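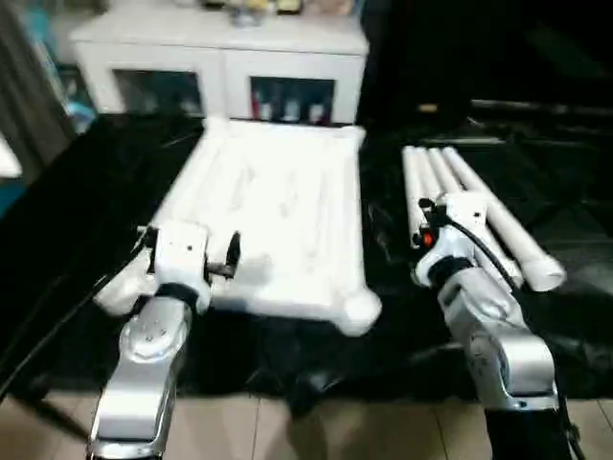 车间小窍门:跟机械臂搭班半年,攒下来的一些土办法

上一篇写完怎么给旧钳子除锈,后台有好几位问我,你们厂不是上了机械臂吗,还有你们干活的份儿吗?有的有的,而且活儿一点没少,就是换了样子。我在Skarkero做管件组装,主要是白色塑料管拼的各种框子,展架、晾网框、育苗架都做过,去年11月工位上添了双臂的机器。这半年里我学到的东西,有一半跟机器没关系,是台面怎么铺、料怎么摆、胶怎么管,在家里折腾水管、给阳台搭架子也一样用得上,所以干脆写在一起。

一、台面铺黑布,别嫌土

我们做的管子和弯头全是白的,以前台面也是浅色,掉个小堵头能找半天。后来铺了黑布,白件搁上去一眼就看见了。机器那边也喜欢深色底,边缘认得清楚,调机的师傅乐坏了。

布要选不反光的。我一开始图便宜买了带亮面的那种,灯一打一片一片的白光,人看着都晃眼,赶紧换掉了。厚棉布或者绒面的都行,买的时候长出一截,让它从台子前面垂下去,用大夹子在桌沿底下夹住。有点褶子不要紧,但是放小零件的那一块要抻平,不然堵头会滚进褶子里,你以为丢了,收工抖布的时候哗啦掉一地!

每天收工拿粘毛滚筒滚一遍。塑料屑带静电,用手扫只会越扫越散。

二、管子并排放,口朝一个方向

这条是被机器逼出来的好习惯。以前我拿料就是一把抓,往台上一撂,横七竖八的,反正我自己知道哪根是哪根。机器可不吃这一套,管子得挨着排好,间隔差不多,方向一致,它才抓得稳。

刚开始我真嫌烦,心想到底谁伺候谁呀。排了两个礼拜之后发现,我自己拿料也快了,而且一眼就知道少没少。后来回家收拾储物间,我把窗帘杆、晾衣杆也照这个办法排,开口全朝里,带堵头的一端朝外,伸手抽出来不刮手。

圆管子爱滚,下面垫两条剪开的旧自行车内胎就老实了。没有内胎,厨房抽屉里那种防滑垫剪成条也行。

三、先干拼,再上胶

做方框最容易出的毛病是翘。四个弯头你一个一个粘,粘到最后一个,前面三个都干了,哪儿差一点都没法救。我的办法是全部先不上胶拼起来,平放在台上,四个角挨个按一按,哪个角按下去对面翘起来,就转一转那根管子的弯头,转到平了为止。然后拿铅笔在管子和弯头的接缝处画一道短线,两边都画到,拆开上胶的时候对准那道线插进去,位置就跟干拼的时候一模一样了。

量对角线比拿角尺靠谱。两条对角线一样长,框就是方的,这个做木框、绷布框也通用。

胶少抹,抹在管子外壁上,别往弯头里面抹。抹里面的话一插就全推到底,堆成一圈疙瘩。插到位以后转小半圈,按住数20下再松手。窗户记得打开,那个味儿真的不能多闻。

四、绷面料的时候留一点余地

框子里要绷布或者薄片的,很多人爱一边绷到头再绷另一边,结果斜着一道道的褶。应该先固定四条边的中点,再往角上走,左右轮着来。新拿出来的料有折痕,提前一天摊开放着,或者用吹风机低档离远一点吹吹,塑料膜千万别凑近,缩了可就回不去了。

白色面料还有个麻烦,手印。我现在兜里常备一副薄棉手套,绷面的时候戴上,上胶的时候摘掉,两副千万别混着用。

五、线要往后走

机械臂身上有线,台子上也有线,以前我们的电批线、灯线都是从手边过的,人会绕开,机器不一定绕。我们现在的规矩是,凡是线都贴着台子侧边走,走到后面再上来,中间用魔术贴扎带固定,不用一次性的塑料扎带,那个剪断了还得重新来,剪的时候手一抖把线也给剪了(别问是谁剪的)。

在家里也是,缝纫机、热熔胶枪的线,从桌子侧面走,比横在面前强多了。

六、夹爪那一带,别顺手放东西

人的习惯是哪儿空放哪儿。杯子、手机、卷尺,随手就搁台上了。跟机器搭班以后我给自己弄了个挂在围裙上的小布兜,卷尺、铅笔、小刀全进兜,台面上除了料什么都没有。水杯放身后的柜子上。

要伸手进去调料,先按暂停,看它停稳了再伸。我知道大家都懂,可是熟了以后最容易偷这一步,我也偷过,被Şengül Başaran当场逮住。她是我们线上的老师傅,没骂我,就站旁边看着我把暂停按了五遍。从那以后我手就长记性了。

说说大家最想问的:到底变了什么

刚听说要上机器那阵子,休息室里气氛挺闷的。我们线上一共24个人,人人都在算自己那份活儿还在不在。Şengül那时候就去找主管问清楚了,问完回来跟大家讲:重复搬料和摆框的动作给机器,干拼、上胶、检查、绷面还是人来。到今天也确实是这么分的。有5个人转去做调试和备料了,其中两位是自己报的名,工资涨了一点。也有不高兴的,有位大姐干了好多年上料,手特别快,换岗以后觉得自己那手本事没处使了,这个我挺能理解的。

对我来说最实在的是肩膀。以前一个班下来要弯腰搬料,晚上回家抬胳膊挂衣服都费劲,现在好多了。代价是脑子累。以前手上干活,嘴里还能聊天,现在得一直留神它那边的节奏,它慢了你得看看是料没摆好,还是哪里卡了。头一个月我下班都不想说话,我老公还以为我跟谁吵架了。

还有一样没想到的,是写东西变多了。每次它抓偏,我们都要在本子上记一笔,什么料、怎么摆的、偏到哪边。起初谁也不愿意写,后来我把格式改成打勾的,一张纸夹在硬板上,铅笔拴根绳子挂着,就都肯写了。这个办法我也搬回家用了,冰箱上贴一张,谁开了新酱油打个勾,再也没同时开过两瓶。

要是你们单位也准备上机器,我的建议是早点去看,早点问。料怎么摆、台子多高、暂停键装在哪边,这些装机的人不一定清楚你顺不顺手,你不开口,它就按图纸装了。我们那个暂停键原来在右后方,矮个子够着费劲,提了以后挪到前面来了,挪的时候前后也就一顿饭的工夫。

评论里有人问堵头怎么拔。别用钳子硬夹,会咬出牙印。拿热毛巾捂一会儿,垫块橡胶手套拧着往外带,一般就下来了。实在下不来,从另一头塞根细木棍进去轻轻敲。已经上过胶的就别费劲了,锯掉一小截换新的。

下回写切管,锯口怎么去毛刺,砂纸用几号,有想加的可以先在下面留言。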